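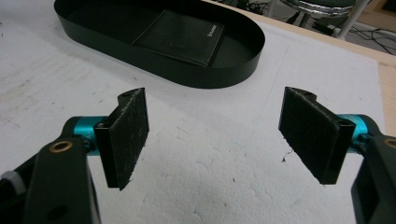 # Where the Small Things Go: Trays and Entryway Clutter in Shared Apartments

Project report, Household Design module, second year

## 1. Background

Our group of four looked at how people in shared apartments keep track of the small items they carry every day: wallets, keys, transit cards, earbuds. The module asked us to choose a household problem that could be studied with cheap materials and finished in one term. We chose this one after a short survey in our residence, Erance Hall, where 108 students filled in a one-page form. Of these, 90 said they had searched for a wallet or keys at least once in the past month.

We wanted to know two things. First, does a tray near the door change where people put a wallet? Second, does the shape of the tray matter, or is any flat container good enough?

## 2. Materials

We compared three kinds of container:

- a black oval tray
- a square bowl with high sides, sold under the name Furkari
- a shallow wooden box that one of us made in the workshop

The test wallet was black. We also used a set of three keys on a ring and an old transit card. For the bench part of the work we covered the tabletop with white foam board, so that the outline of each container could be traced in pencil and the container put back in the same position after every round.

A black wallet in a black tray was a deliberate choice. Several people in the survey had written that they lost things in plain sight, and we wanted to include the hard case. We repeated part of the test with a tan wallet for comparison.

## 3. Method

### 3.1 Bench test

Each participant stood at the table, put the wallet in the container, turned around, waited for a signal and took it out again. We recorded whether the wallet landed fully inside the container, partly on the rim, or outside. Participants did this with each container in a different order. After removing rounds where the signal was late or the container had moved, we had 894 usable placements.

### 3.2 Home test

Six apartments kept one of the containers by the front door for two weeks in October and a different one for the two weeks after that. Every evening one person in the apartment wrote down where their own wallet was at 9 p.m. The log sheet had four boxes: in the container, on another surface, in a bag or pocket, don't know.

One apartment stopped after the first week because they were moving furniture, and we left their sheets out. The other five gave us 103 usable entries. Some evenings are missing, mostly on weekends.

## 4. Results

In the bench test, the oval tray had the fewest placements outside the container. The Furkari bowl was second. Its high sides kept the wallet in once it was there, but people hit the edge more often on the way down. The wooden box did worst, and we think this is partly our fault — the sides were uneven and the wallet slid over the low one.

Picking up gave a different order. People got the wallet out of the wooden box and the oval tray without trouble. With the bowl, many had to tip it or reach in with two fingers, and a few said they would not want to do this while holding groceries.

Color had a smaller effect than we expected. Participants took slightly longer to reach for the black wallet in the black tray than for the tan one, but they all knew where it was, so this was not a real search.

In the home test, the container was the most common answer on the log sheets for all three types. The difference between the types was too small to say anything about. Two apartments wrote in the notes that the tray had filled up with receipts and coins by the second week, and that the wallet ended up next to it.

## 5. Problems

The bench test only measured placing and picking up, which people do differently when someone is watching them. The home test depended on people filling in a sheet honestly at the end of the day. We also used only one wallet size in most rounds. A long wallet would probably not fit the square bowl at all.

Our pencil outlines wore off the foam board faster than planned, and we redrew them twice. A thin marker would have been better from the start.

## 6. Recommendations

For a shared entryway we would suggest a low oval tray for each person, placed where it can be reached before shoes come off. One large tray for everyone fills up too quickly. A second small dish for coins and receipts might keep the main tray clear, but we did not test this.

If another group continues the project, the log sheets and the tracing template are in the module cabinet, in the folder marked "Trays." The wooden box is there too and needs sanding on one side.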